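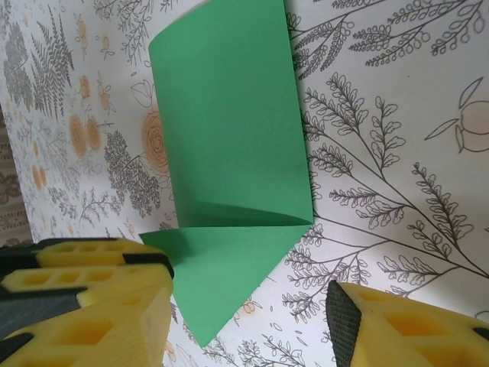 Section 2: Planning and Budgeting for Your Paper-Handling Cell

Home | Set-up | Planning | Maintenance | Spare parts

We know you're keen to get the arm out of its box and folding – most people are! – but an hour with a pencil and a cup of tea at this stage can save you a fair bit of money later on. Work through the steps in order, and keep your answers handy for the order form at the back.

1. Write down the job. Note the size and weight of the sheets you'll be handling, whether they arrive flat or already creased, and how they need to be standing or lying when the gripper closes. A folded sheet standing up on its crease is a very different proposition from a flat one, and it's worth having a few of each on hand when you try things out.

2. Choose your fingers. The Halar finger set comes as a pair and costs $239. If your work is mostly paper or light card, choose the textured rubber pads at the time of ordering, as they're priced separately at $115 a pair.

NOTE: Pads wear, and coloured paper tends to leave a bit of itself behind on them. We suggest budgeting for two pairs in your first year, and a little more if you're running a classroom or a busy workshop.

3. Measure your bench. Allow 160 cm of clear width so the arm can swing without meeting the wall, the shelf or your favourite mug. If you're buying a new bench as well, get the measurements down before you talk to your Bisgaard dealer about mounting plates.

4. Think about the work surface. A patterned tablecloth or printed sheet is perfectly fine for practice, and plenty of our customers like the variety. Smooth out what wrinkles you can, and tape the corners down so the cover doesn't creep along with the paper.

CAUTION: Never hold a sheet upright for the gripper with your own fingers. Fold it so that it stands by itself, then step back before you start the program.

5. Set aside something for consumables. Paper, tape and spare pads all belong in the same line of the budget, where you'll remember to look for them in August when the renewals come around.

6. Add it all up, then send the form to Clastex for a quote. Prices in this section were current at 16/01/2020.

© Clastex Automation | Contact your dealer | Back to top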